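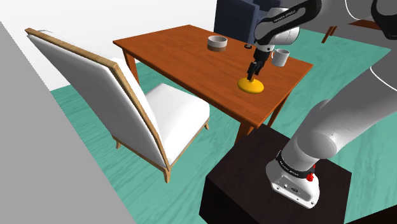 Re: [armsim-users] Gotden tabletop pack, worth paying for?

Mercy Khaemba wrote:
> Hi all, we're on the free scenes from Trundau and running out of
> things to try. Has anyone on the list used the Gotden pack for
> longer than the trial? Mostly want to know (a) are the small
> handles any good or do the fingers sink into them, (b) how painful
> is it to swap furniture, (c) what does it cost once the trial is
> over. Our tasks are all kitchen stuff, lids, cups, that kind of
> thing. Nothing soft.
> Mercy

Mercy, quick one, I have a call in 15 minutes so excuse the mess.

Yes, we've had it since April. Paid for the single seat, 381 for the year, no per-scene fee. They had a team price too but I didn't look at it hard. Ask them, they answer mail fast.

(a) Handles. Better than Trundau, not perfect. The lid with the little knob is the one I'd test on first. Domed lid, small knob in the middle, so you have to come in from straight above and not be sloppy. On default contact settings we got sinking, same as you. Turned the step size down and it mostly went away. Runs slower of course. I did 300 runs of the lid lift overnight and the misses were nearly all the same thing, one finger landing on top of the knob instead of beside it. That's our approach pose, can't blame the pack for it.

Mug is easier. Watch which way the handle points tho, the randomizer will happily turn it toward the arm and then your planner comes in from the side and clips it. There's a yaw limit in the object file, set it.
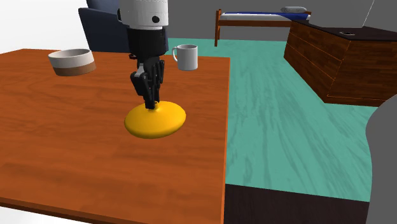 (b) Furniture. Swapping is fine, one line per piece. Placement is the pain. Chairs get dropped in wherever and you can end up with one tight against the table, so if your arm swings wide check the clearance before you let it run all night. I lost a whole batch to a chair back. Also the colors are randomized by default, incl. the floor. We've had green floors, orange tables, all of it. Good for training I guess, but awful if you want something to put in a slide. There is a flag to lock materials, it's in the second config file and not the one the manual says.

Room clutter in the background (beds, cabinets and so on) can be turned off seperately. I leave it on, didn't cost us much speed.

(c) see top.

Things I don't like:
- gripper models. You get 3 and only one has finger pads that behave. The other two I'd skip
- small lettering on the arm is mush when you render at low res. Doesn't matter for us, might for you
- no soft stuff at all, you said you don't need it, but for anyone else reading
- release notes are thin. Last update moved the table origin and didnt mention it. Half a day gone

Support has been ok. I sent them the log on the origin thing and got a fixed file next morning.

Would I renew? Yes probably. For lids and cups, do the trial, run only the lid task on your own gripper, and look at the misses before anything else. If the knob contact holds up with your step size the rest will be fine.

Can send you my config with the yaw limits and the material lock, mail me off list. It has Begović paths hardcoded in it so you'll need to find and replace those.

Got to run
Zlatko Mladenović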